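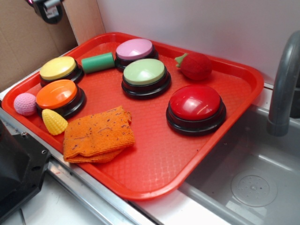 Moi c'est Ludger Lenz, et Plivard, c'est un peu ma deuxième maison ! On prête des jeux et du matériel d'éveil aux crèches et aux familles du quartier, 349 références pour le moment (et ça déborde des étagères). Chaque retour passe par la cuisine, sur le plan en inox à côté de l'évier : un plateau rouge, un chiffon microfibre, et on s'occupe de tout, les gros boutons-poussoirs de couleur comme l'épi de maïs jaune ou la fraise toute douce, ma préférée !

J'ai démarré en février avec 40 jouets dans le couloir de chez Maruyama, le magasin de tissus. Aujourd'hui on a notre local, une vraie bouilloire et des tapis pour les petits. Passez nous voir, on adore papoter, et l'adhésion se prend sur place.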